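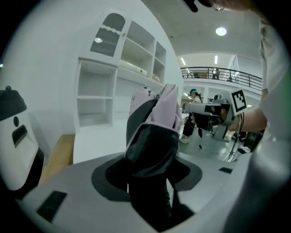
Page last changed: November, 4.10 pm

Home | Galleries | Notes | Archive | Contact
Print this page | E-mail this page

Bravham: the grip fault

Madigan sent out a summary of the grip fault that runs to 2 pages and blames "operator variation". I have my doubts. The fault was logged 32 times out of 213 tries, mostly on soft goods, and I'd want to see a lot more before I put that down to the people holding the handles.

What kept happening is simple enough. The jaws close on cloth, the log says the grip is good, and the cloth is already on its way out. A closed jaw and a held item get the same tick in the Istix software. Madigan calls this a labelling matter. To my mind it's a sensor that can't tell a fold of fabric from nothing at all.

Black fabric with a pale pink lining, bunched up at the gripper. Dark folds against a dark mount are a lot to ask of any camera, and I'd like to know how many of the bad entries were dark items. The summary doesn't say.

The hand-held units carry square black-and-white markers so their position can be tracked. Fine, but position was never the trouble. You can know exactly where a gripper is and still have no idea whether it's holding anything.
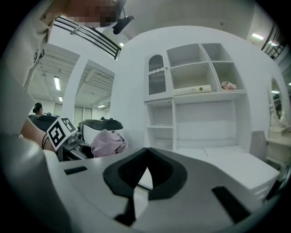

The fix on offer from Proswood is a new set of jaw pads, to be tried for 6 weeks. Maybe they'll help. The pads were also the answer last time, when the colour of the cloth was supposed to have nothing to do with it, and the numbers from that trial never left the office. I've asked for the raw log this time, with the failed grips left in.

Pale pink cloth, crumpled, beside something glossy and black. No word yet on the log.

3 comments | 5 shares
Print | E-mail
Previous gallery | Next gallery | Back to top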